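The Bedroom Bench

Agnes Engström built her first pair of hand-held grippers at a shared workshop in Nygård, on a bench she had to clear by six every evening. The second pair, which she calls Handovik, was finished at home in November.

Each tool is a two-jaw linkage driven by a trigger. Closing the jaws by hand while a camera records gives her software, Wirnach, a series of grasps to learn from. The arm that will eventually replay them is still in parts.

The jaws open to 92 millimeters. Engström first set the limit at 80, then lengthened the arms after too many small boxes jammed at the corners. Pad angle took longer. She went through 14 versions.
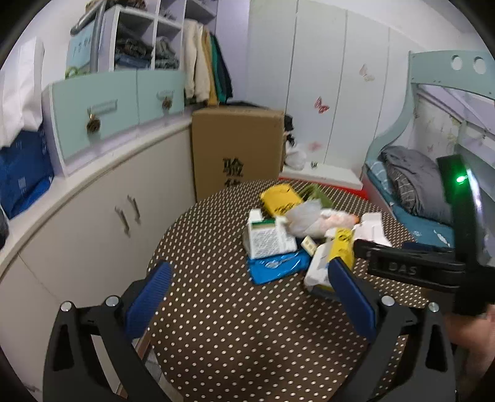

Packaging is the hard case for a gripper at this price. A rigid box has two parallel faces and a known width. Film and thin bags have neither, and they fold under load before the pads reach a firm grip. Engström practices on mixed piles, with a white box standing beside a wrinkled blue package and a crumpled translucent bag farther back. The ribs on the blue pads run across the direction of slip, and on film they hold at lower closing force than the flat pads did.

Pivot wear is the remaining problem. After 50 hours of use the pins in the first pair had enough play to shift the pad tips by roughly a millimeter. She measured the change with a dial gauge, having found her Disto too coarse for the job. Reamed holes and tighter pins went into the second pair, and the play has not come back so far.

Her next change is to the trigger spring, which tires the index finger before anything else gives out. A softer one is on order.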